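Paper on the Table, Tape on the Paper

Sep 5, 2026

I have never trusted a tip that begins with the words "all you need is." So when the advice to cover your work table in kraft paper and mark it off in squares with tape started turning up everywhere I read, I rolled my eyes and kept on as I was. A table is a table. You wipe it. If you want to know where something goes, you look at it and put it there.

Then I spent most of March ruining the finish on a perfectly good table, and I had to think again, at least about the paper part. I am still arguing with myself about the squares.

The claims, as I understood them

People who like this setup say three things about it. The paper protects the surface and can be thrown out when it gets gross. The squares keep you from spreading out. And the squares give every item a place, so you can set out small things, sort them, and find them again later.

The first claim is plain enough. The second sounded to me like something you say after you've already bought the tape. The third is the one I wanted to see for myself, because small things are my trouble. Nuts, buttons, screws, beads, the little feet that come off the bottom of the toaster. I put them down and they leave.

Paper first

Kraft paper comes on a roll and wants to stay on a roll. This is the part the cheerful write-ups skip. You cut a length, you lay it down, and both ends come up to meet you. I tried leaving it overnight under cookbooks and it was flatter in the morning, except where the cookbooks weren't.

The roll I used is a Zoltanholm, which I picked for no better reason than that it was the widest one in the store. The label says 100 feet. I have no plans to check. It's decent paper. It creases if you lean on it, and the creases are there for good, and after a week the whole sheet has a sort of geography. I don't mind that. What I mind is being told a paper cover "looks clean and professional." It looks like a parcel somebody lost interest in.

Protection is real, though. Glue stayed on top. A mug left its ring on the paper and nothing underneath. I was less lucky with a puddle, which went straight through before I could find a rag. If you do anything truly wet, put a sheet of plastic down first, or admit that what you want is an oilcloth.

Then the tape

Blue tape shows up well on brown. Dark blue shows up even better, and I'd go with that over the pale kind, which goes gray in the evening under a lamp. Run the long strips first and the short ones across them.

Do you need to measure? I did, once, with a steel rule and a pencil, and it took so long that I resented the table for two days. The second time I cut a square of cardboard and walked it along. Both grids came out fine. If anybody can tell them apart I would like to meet this person.

A few things I learned by getting them wrong:

Pull the tape off the roll before you lay it. If you stretch it as you go, it shrinks back and drags the paper into a pucker.

Press the ends down hard, and do it again the next day. The ends are where your sleeve catches. Once one is up it collects crumbs on the sticky side and will not go back down for love or money.

A short gap in a line does no harm. I spent a silly amount of time patching mine, and the patches look worse.

You cannot move a strip. It takes the top layer of paper with it. Decide where you want it or live with it.

Do the squares do anything?

My honest expectation was no. What I found is more annoying, because it's "sometimes."

With flat things, the lines are useless to me. Sheets of paper, fabric, anything bigger than a square just lies across them. I had visions of an orderly layout and got the usual heap with stripes under it. The people who say a grid will stop you from spreading have not met me, or they own less.

With small things it's another story, provided that you also use a dish. I resisted the dish. If the square is the place, why does the place need a plate? But a round nut doesn't care about tape. It rolls over the line and keeps going, and the table has an edge. A plate has a rim. So now the nuts go on the plate and the plate goes on the paper, and the tape's only job is to tell me where the plate lives.

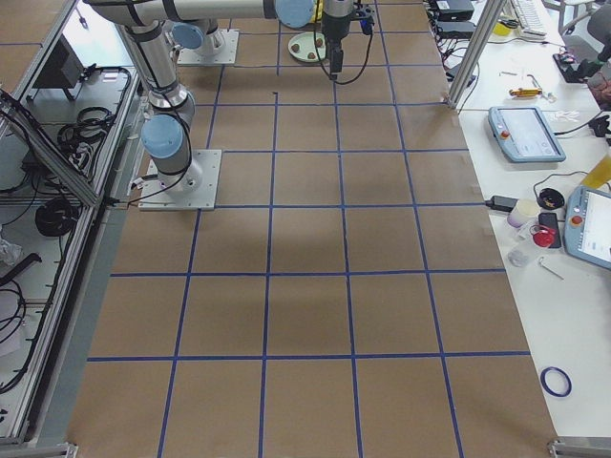 Plates, bowls, and the case against the tray

Once I had given in on the dish I tried everything in the cupboard. A deep bowl is bad for sorting. Things pile up in the middle and you end up stirring. A saucer is too small and has that dip for the cup, which is where everything ends up. The best I found was an ordinary flat plate with a low rim in a pale color. Beige is good. White glares, and a pattern is hopeless if you're looking for something small and brown on top of it.

I own a Forno baking dish that I was sure would be the winner, on account of the straight sides. It's heavy, it scrapes the tape when you slide it, and my fingers hit the walls every time I reach in. Back to the oven it went.

I also bought a divided tray from Marulanda, the one with the snap-on lid. I wanted to dislike it and I do. The compartments are too narrow to get a thumb into, so you tip it to get anything out, and then you have everything out. I know it has its fans. It now holds stamps.

Spread things out on the plate, by the way. I used to pour the whole bag on and pick through it. A few at a time with space between them is slower to set up and quicker in every other way, particularly with nuts, where you're looking for the one bad one. I shelled a whole bag like this, and I'll grant that it was almost pleasant. I would not go so far as the blog Skusedness, where I first saw the grid idea and where one post on table layout runs to 2091 words. I read all of them. There's a section on which direction to face.

What it costs you

Not a lot of money. A roll of paper, a roll of tape, an afternoon. The real price is that the table stops being a table for anything else. You can't eat at it without feeling like you're at a crab shack. You can't iron on it. You can't push a laptop across it without lifting an edge. If it's your only table, I would skip the whole business and get a big cutting mat that you can stand behind the door.

It's also never finished. Something is always peeling, and the paper goes soft wherever you rest your arms. I'm on my third sheet. Each time I peel up the old one I consider leaving the wood bare, and each time I look at the white ring from March and reach for the roll again.

Where I've ended up

Paper, yes. I was wrong about that and I've said so. Tape, a weaker yes, and fewer lines than last time. I think bigger squares would suit me, big enough that a dinner plate sits inside one without touching. The tidy little squares look great when the table is empty and they're just scribble once you're working.

As for keeping me from spreading out, I cleared off half the table to write this and found the scissors I replaced in the spring. They were under a pile of fabric that covered four squares and part of a chair.

If you've tried this with the wide painter's tape, leave a comment and tell me whether it lifts less at the ends. The package says it does, and I have heard that before.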